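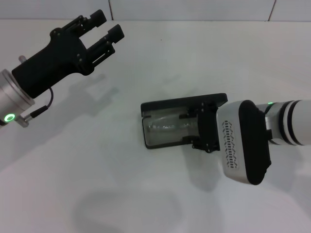 The student robotics club at Mellport meets in room 307, and its handover project has been running since January. The task is easy to state: one arm holds an object, the other takes it, and neither lets it fall. The club enters it in the Prendergast, a contest for school and college teams, under the name Plullden.

The club's lead programmer, in her second year, began with grip force. "A full bottle is simple. An empty one gives way, and then the width reading is wrong." The code now closes the fingers in 5 steps and checks the width after each.

The 2 arms do not share a controller. Each reports its position to a planner the students call Prorance, and the planner decides which may move. "Most of our faults were timing faults," she said. "One arm released before the other had closed."

Clear plastic is a separate problem. "The depth reading goes straight through it, so we look for the edges and guess the middle – then we check the guess by touch."

Contest rules allow 7 minutes a run, with no resets. Asked what was left to do, she named the cable routing and the release delay. "The delay is a fixed value at present. It should depend on the grip. I've written half of that."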